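The Open Day at Mornell

Hagedorn had driven down from Mukstead to be impressed, and by eleven he was still waiting. They had given him a badge, a bad coffee and a chair with a view of the screen.

"It sorts processors," said the young man from Hajdu. "It can do 600 in a shift."

"Can do, or does?"

The young man smiled and pressed something. The arm went down over the gray tray as if it had dropped a contact lens. Hagedorn thought of his aunt, who had packed radio tubes for a living and talked about her sister the whole time.

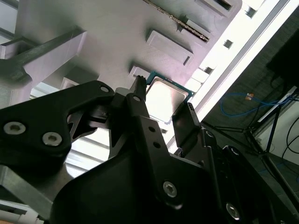 You should see the one at Prernstead, Lindqvist murmured into his collar, they stopped it 3 times before lunch and called it calibration.

Hagedorn wrote "calibration" on the back of the brochure and underlined it. The price was on the front, next to a picture of a family laughing in a field.

"And if a chip sits crooked?" he asked.

"The software handles that."

"Could you put one in crooked?"

The young man looked over at his manager, who was explaining the future to a woman from the bank. "It's not in today's program," he said.

"No," said Hagedorn. He folded the brochure into his coat. By the door a girl was handing out pens, and he took two, tried them both on his palm, and gave one back.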